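Kitchen Helper Arm: Frequently Asked Questions

Last updated 27 June 2020

Hello, and thank you for stopping by! This page began as a long reply to one very patient person who wrote in from the Prarport workshop list, and then I kept pasting bits of it into other replies until it seemed kinder to everybody to put it in one place. I build in a shared workshop in the evenings and in my spare bedroom the rest of the time, so please forgive the odd gap. If your question is missing, write to me at the address on the contact page and I'll get to it, though it may take me a week or two when work is busy.

What is this project, in a nutshell?

It's a tabletop robot arm that picks things up and puts them back where they live. The whole build goes by the name Memar, and the gripper on the end of it is called Bai. I started in January with the arm, which I'd been promising myself for years, and moved on to the gripper once I could get the arm to go to the same spot twice in a row (that took longer than I like to admit). The task I care most about is putting a kitchen knife back in its holder, which sounds like a small thing until you try to teach it to a machine.

Why a knife holder, of all things?

I wanted a job with a clear finish line. A knife is either in its slot or it isn't, and you can tell from across the room. Stacking blocks is lovely for a first weekend, but you end up arguing with yourself over whether a crooked stack counts. A narrow slot also tells you very quickly how good your calibration is, and it will do so again the next morning when you thought you had it fixed.

What do you practice with?

A handful of ordinary things that stay on the white table while I work. There's a mat with a cartoon deer on it, which has become something of a mascot, and a yellow toy banana. The holder is black and all flat plates, and I chose a dark color because it stands out so nicely against the tabletop. The gripper has broad, curved dark jaws, and for long round things I have it take hold near the thicker end.

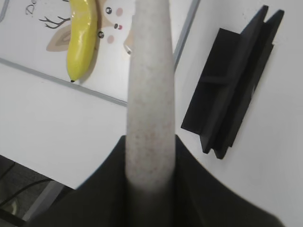
How much desk space do I need for a build like this?

Plan on a table at least 4 feet long, and 5 is much more comfortable. The arm itself doesn't take up much room when it's folded, but it needs to swing without knocking over your coffee, and you'll want a clear patch beside it for a laptop and a tray of screws. Push the back of the table up against a wall if you can, and leave one side open so you can reach the base.

Can I build it without a 3D printer?

You can, and several people have. Most libraries and shared workshops will run a print for you if you bring the file on a stick and ask nicely. The parts are small and none of them is fussy about finish. If you truly have no way to print, the holder can be cut from thin board and glued, although you'll need to be careful to keep the slot the same width all the way down. Mine was off by a hair on the first try and I spent an entire evening blaming the software, so measure it before you do anything else!

Which motors did you use?

I went with the Barlow kit motors, the middle size. I bought them secondhand as a set, and they came with their own driver board, so I never did a proper comparison with anything else and I can't tell you they're the best. They hold position well and they're quiet enough that my downstairs neighbor has never said a word. If you have something similar in a drawer, try that first before spending money.

How many practice runs did it take?

The log stood at 2,737 runs the last time I looked, and that includes all the early ones where I had the wrist angle backwards. Please don't let that number scare you off. A great many of those were me changing one setting, running it again, changing it back, and running it a third time to be sure. A tidier person with a notebook would get there sooner.

How do you handle the knife safely?

Slowly, and with a few house rules that I'd ask you to copy if you copy nothing else. Do all of your early work with something harmless of the same length, such as a wooden spoon. When you do move on to the real thing, pick a short, dull one, and turn the speed limit in the settings file down to 10 percent. The stop button goes within reach of your left hand if you're right-handed. Hands stay off the table while the arm has power, even if the knife has slipped and it would only take a second to straighten it. Power off, then straighten it. And no children or pets in the room, please, however interested they are.

It also helps a great deal to have a handle the gripper can really hang on to. A slick, skinny handle will roll between the fingers as the arm turns, and then the blade comes down at an angle you never asked for. The handle I've settled on is thick and round, with a rough, speckled surface, and it was a big step forward for me after weeks of fiddling with grip force. I also open the fingers good and wide before each approach, wider than seems necessary, so a small error to one side doesn't turn into a bump.

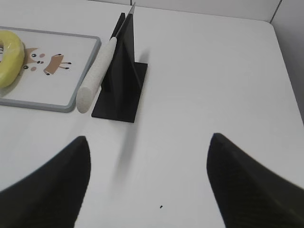
The other half of it is the approach itself. Bring the gripper down over the handle from above, stop a little way short, check the position, and only then go the rest of the way. I resisted that pause for ages because it made everything look so hesitant, and I gave in after one too many nudged holders. It adds a couple of seconds to each run and I no longer notice it.

The holder keeps sliding when the arm touches it. Any tips?

A wide base plate is the first thing to try. After that, a little removable putty under each corner works well, and it peels up without leaving a mark. Avoid anything permanent for as long as you can, as you'll want to move the holder between runs so the arm doesn't simply learn one spot by heart. I move mine a few inches and give it a small turn every so often.

Does the lighting matter?

More than I expected. A white table throws back a lot of light, and on a sunny afternoon my camera used to lose the edges of pale objects completely. I now draw the curtain and use two plain desk lamps, one on either side, aimed at the wall so the light comes back soft. If your arm does well at night and badly at lunchtime, look at the window before you look at your code.

Where can I get the files?

The part files and the settings file are on the downloads page. Please take the newer gripper file, the one with "Bai" and the letter b in the name, because the older one has a screw hole in the wrong place. I keep meaning to take it down, but a few people have already built with it and like to have the matching spare parts.

Can I come and see it?

I'd love that. The Prarport workshop has an open bench evening when it can, so check their calendar before you set out, and drop me a line so I know to bring the arm along. It travels in an old suitcase with a bath towel around it and takes me half an hour to set up, so don't come right at the start!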